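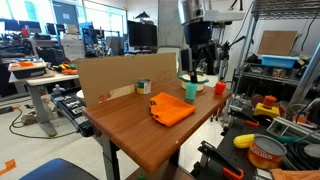
Chapter 7
Teaching by Demonstration

Figure 7.1 A gripper over the mint-green cup. The cloth, the can and the two-handled pot share the tabletop with it.

Terms introduced in this chapter: demonstration, kinesthetic teaching, teleoperation, leader arm, clutch, episode, reset, observation, action label, covariate shift, correction.

7.1 Why show a task at all

In the previous chapters a task was given to the arm as a sequence of target poses or as a cost to be reduced. Both approaches assume that someone can write the task down. For a weld seam or a pallet pattern this is a fair assumption. For folding a cloth it is a poor one. The cloth has no fixed shape, the good place to grasp it depends on how it happens to lie, and a person who folds it well usually cannot say what rule was followed.

A demonstration avoids the need for the rule. A person causes the arm to carry out the task, and the system stores what the sensors reported and what the arm was told to do at each step. The record is then used in one of two ways. It may be played back, with small changes, as a path. Or it may be used, together with many other records of the same task, to fit a policy: a function that takes an observation and returns an action.

Playback is covered only briefly, in Section 7.6. Most of the chapter deals with the second use, and most of the practical advice concerns the quality of the record. A policy fitted to poor demonstrations reproduces their faults, including faults the operator did not notice.

Consider a tabletop like the one in Figure 7.1. A cup under a gripper appears to be a simple target. Even so, the operator has several choices to make. The fingers can close on the wall of the cup from outside, or one finger can go inside the rim. The wrist can be turned so that the fingers close along the line toward the pot behind or across it. The approach can be straight down or slanted. Each choice is reasonable, and each leads to a different set of joint angles. If one operator makes one choice on Monday and another operator makes a different one later in the week, the records will disagree about what to do in nearly the same situation. We return to this problem in Section 7.4.

7.2 Moving the arm by hand

In kinesthetic teaching the operator takes hold of the arm and pushes it through the task. The controller cancels the weight of the links and adds just enough torque to overcome friction, so that the arm feels light. The joint encoders record the motion directly.

The method has clear strengths. It needs no extra hardware beyond a torque-controlled arm. The operator feels contact through the links. Joint limits are felt as well, and a path that the arm cannot follow cannot be demonstrated by accident.

Its weaknesses matter more as the number of demonstrations grows. First, the operator's hands and forearms are in the camera view. A policy fitted to those images may come to depend on a feature that will be absent when the arm runs alone. Second, most people need both hands to guide one arm of seven joints, which rules out tasks that need two arms. Third, pushing a link near the wrist also moves the elbow, and the elbow path is often rough even when the gripper path is smooth. Fourth, the work is tiring, and tired operators make short, hurried motions.

A common remedy for the camera problem is to record only the joint path while guiding, return every object to its starting place, and then play the path back with the cameras running. This works for rigid objects whose starting places can be marked. It works badly for cloth, whose folds will not be the same twice.

7.3 Moving the arm from a distance

In teleoperation the operator stands or sits away from the arm and commands it through an input device. Three kinds of device are in common use.

Hand controllers. The operator holds a tracked controller, and changes in its pose are sent to the gripper as changes in target pose. A button acts as a clutch: while it is released, the hand may be moved without moving the arm. The solver in Chapter 4 turns the target pose into joint angles. Hand controllers are cheap and quick to learn, but the operator has no direct sense of joint limits. A target that asks for an unreachable pose will be met by a stop or by a sudden change of elbow position, depending on the solver.

Leader arms. The operator moves a small arm whose joints match those of the working arm, and the joint angles are copied across. There is no solver in the path. The operator sees a joint limit coming by looking at the leader. The Kivi leader used in the laboratory exercises for this book is of this type. It has a trigger in place of a gripper, and the trigger position is mapped to finger opening.

Keyboards and space mice. These devices send velocities. They give steady, slow motion and are useful for placing the arm before a recording starts. Demonstrations made with them tend to move along one axis at a time, and policies fitted to them do the same.

Whatever the device, delay must be kept low. The operator closes the loop by eye, and a late response leads to overshoot followed by a correction in the other direction. Both will be in the record. In the Mamness exercises a delay of 3 control steps between leader and follower was enough to produce a visible wobble over the target. Students were usually unaware of it until they plotted the joint paths.

The operator's viewpoint should also be decided in advance. An operator who looks directly at the table can see around the gripper by leaning to one side. The policy cannot lean. If the recorded cameras do not show the gap between the fingers and the rim of the cup, the record contains an action whose cause is missing from the observation. For this reason some laboratories require operators to work from the camera images alone. The work is slower, and new operators fail more often, but every decision is then based on information the policy will also have.

7.4 The episode and the reset

An episode is one recorded attempt, from a defined starting condition to a defined end. The start and end should be written down before the first recording. "Cup in the pot" is not a sufficient end condition. Does the episode end when the fingers open, when the cup has come to rest, or when the arm has returned to its home pose? If operators differ on this point, the final part of each record will teach the policy several different things, and a frequent result is an arm that completes the task and then hovers.

Between episodes the objects are put back. This step, the reset, often takes longer than the episode. It also decides what range of situations the policy will see. Operators asked to place objects "anywhere" return to a few favorite places. A printed list of positions and angles gives a wider spread. For cloth, specify the handling: for example, lift by one corner, drop from a fixed height, and do not smooth.

Objects that play no part in the task should be treated with the same care. A can that always stands near the same edge of the table becomes a landmark. If it is later removed, the policy may fail although nothing about the task has changed. Either keep such objects out of every episode or move them between episodes.

The Vavorik set, used in the problems at the end of the chapter, contains 1,179 episodes of cup, cloth and pot tasks recorded by 18 operators. Each episode carries an operator label, a task label and a success mark. Failed episodes have been kept. Problem 7.5 asks the reader to fit one policy to all operators and another to a single operator, and to compare the grasps the two policies choose.

7.5 What to store

At each control step the record should hold at least the following:

the camera images, each with its own time stamp;
the measured joint positions and velocities;
the measured finger opening;
the commanded joint positions and finger opening;
the state of the clutch, if there is one.

The measured and commanded values must be kept apart. When the fingers close on a cup, the command continues past the point at which the fingers stop. The difference between the two is the only sign of grip force on an arm without force sensing. A policy fitted to measured finger opening will learn to close the fingers until they touch the cup and no further, and the cup will slip.

Time stamps should be taken when the image is exposed, or as near to that moment as the driver allows. Stamping on arrival is common and gives errors that vary with the load on the computer. The Zusileck recorder, described in Appendix C, stores both stamps so that the error can be measured.

Periods with the clutch released should be removed before fitting. During these periods the arm is still while the operator's hand is moving, and the record contains long runs of zero motion. A policy fitted to them is likely to stop at the same places. Pauses made with the clutch engaged are harder to judge. A pause before a grasp may be hesitation, or it may be a wait for the cloth to settle — the joint record alone does not separate the two, and the images have to be checked.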